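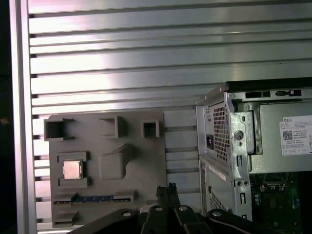

Unit 5 covers the internal layout of a desktop computer and the order in which its main parts are fitted and removed. Two items are used on the bench. The first is a grey 3D-printed mock-up of a motherboard, with a CPU in its socket frame and a blue strip standing in the horizontal slot near the bottom. The second is a Dell desktop chassis with its side open, so that the power supply, its perforated grille and the label can be found without removing anything further. Learn the positions on the mock-up first. The real board is more crowded.

5.1 Processor
The CPU sits in a frame that fixes its position and orientation. The metal cover on top is the heat spreader. It passes heat to the heatsink through a thin layer of paste. Hold the chip by its edges. Do not press on it to seat it; if it does not drop into place, lift it out and check the corner mark.

5.2 Edge contacts
Memory modules and expansion cards carry rows of contacts along one edge. Line up the strip with the slot before applying force, and press evenly at both ends. Do not touch the contacts.

5.3 Power supply
The supply converts mains to low-voltage DC. Read the rated output from the label and enter it in the worksheet. Keep the grille clear. Never open the supply casing.

5.4 Worked question
A machine has parts drawing 52 W and 80 W. Total load is 132 W. Add the drives and fans from Table 2 before comparing with the rating.

Worksheets go to Santosh Nigam by the end of February.

Comments

Musa Okeke: Is the paste covered in the test, or only the seating of the chip?

Ngan-ling Chung: Both. See also the Unit 4 notes on static.

Yakubu Idahosa: Table 2 is missing from my copy.

Related handouts
Unit 4: Static and safe handling
Unit 6: Drives and cabling
Tustik tool list
Berkport workshop rules

Home | Units | Worksheets | Contact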